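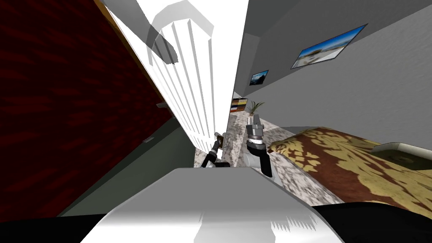 Thread on getting the two-arm mobile robot set up in the simulator. I did this over most of a week in April and want it written down before I forget the order.

First thing was the head camera. The whole room came through at a steep tilt, with the bed off to the right and the floor running away on a diagonal. The base was level in the world. Joint values were all sane. So I went looking at the mount.

The camera link in the robot file had its roll and pitch swapped. Vurnik exports angles in one order and our loader (Vever) reads them in another. It only shows when the head is turned, and I had been testing with it straight ahead.

Da-eun Ra spotted it from the export log. I had been reading the wrong file for a day.

Fix: write the mount rotation as a quaternion and leave the angle fields blank. Vever takes the quaternion if there is one. Do this for the wrist cameras too.

Second thing, self-view. The white body takes up the bottom of the picture and both arms reach out past it. I left that alone. The policy will see the same thing on the real one, so masking it in sim only makes trouble later.

The shadows on the white shell come out jagged low on the right side. That's the shadow map resolution. I raised it one step, lost too much frame rate, and put it back.

Third, arm home pose. The left gripper was coming to rest near the foot of the tall white ribbed thing, and I didn't want it starting an episode that close. I pulled the left elbow in and moved the base back a little. The right arm was fine between the bed and the open floor, so I only saved its values.

Save the home pose in the robot file, not in the room file. Eun-seong Ok had it in the room file and every new room brought the old pose back.

Fourth, contact settings. Ran 417 resets with the arms holding home and logged every contact. 2 bad ones, both at the left wrist, both from a collision mesh that was larger than the part you see. Swapped in the tighter mesh and ran the 417 again with none.

Things I check now after any change to the robot file: turn the head both ways and look at the walls, close and open each gripper, reset and compare joint values with the saved ones.

Still open: the left gripper closes slower than the right with the same gains. Mieczysław Szczepańska thinks it's a damping value left over from the old hand. Looking at that next.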